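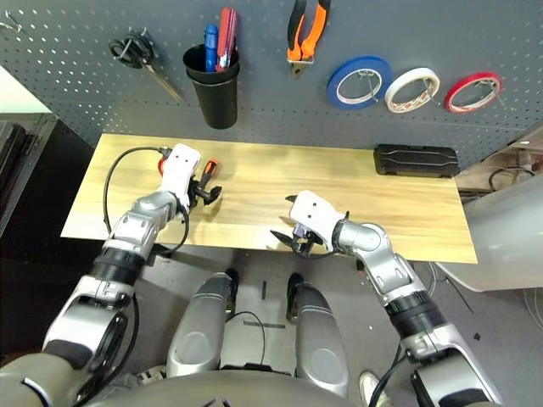

The Saturday Fixers of Vorkville

By Iona Guthrie

The first thing I learned at the Vorkville repair night is that a toaster has a lot more going on inside it than you'd think. The second is that people will talk to you for an hour if you're holding one upside down.

I had brought mine in a shopping bag, with crumbs. Struan Sutherland took it from me, shook it over the trash and handed it straight back with a screwdriver. "You're doing it," he said. I'm a person who once called a friend to change a smoke alarm battery, so this was a big moment!

Sutherland started the group in September, four years after he moved up from Clekville, in the old Massawe shoe store on the corner of the main street. The shoe store sign is still over the door and so are the slanted mirrors near the floor, which means that anyone working at the back bench gets a good look at their own ankles. Since then 1,466 items have come through, every one of them written down in a green ledger: lamps, fans, a music box, a great many zippers, an accordion that took three evenings and two arguments.

What I loved most was the clothing table. I had gone expecting appliances and ended up glued to a woman darning the elbow of a fisherman's sweater in bright orange wool, on purpose, so that the mend would show. She let me try a row. Mine came out looking like a waffle, but the hole was closed and she told me to leave it in (the sweater belonged to her brother, who I hope is an easygoing man).

Town repair groups have been around for years, and plenty of them fizzle once the founder gets tired. Vorkville's seems to be growing. A night that used to draw a handful of neighbors now fills the sidewalk before the doors open, and folks drive in from Jolerov, where the last vacuum repair shop closed when its owner retired. The rent is $300 a month and the coffee jar covers a surprising share of it. A bake sale this spring brought in $600 — mostly rhubarb pie, I'm told — and that money is going toward a second sewing machine.

Some things can't be saved. Sutherland is cheerful about it. He'll strip a dead radio for its knobs and send you home with the speaker magnet for your refrigerator. One little boy left with a whole pocketful of springs and looked as if he'd robbed a bank.

My toaster had a bent lever. I straightened it, put six screws back where five had seemed to come out, and plugged it in at the bench with half the room watching. Two slices of rye, medium brown. We ate them with somebody's plum jam.

Repair nights start at six. Bring the cord if your broken thing has one.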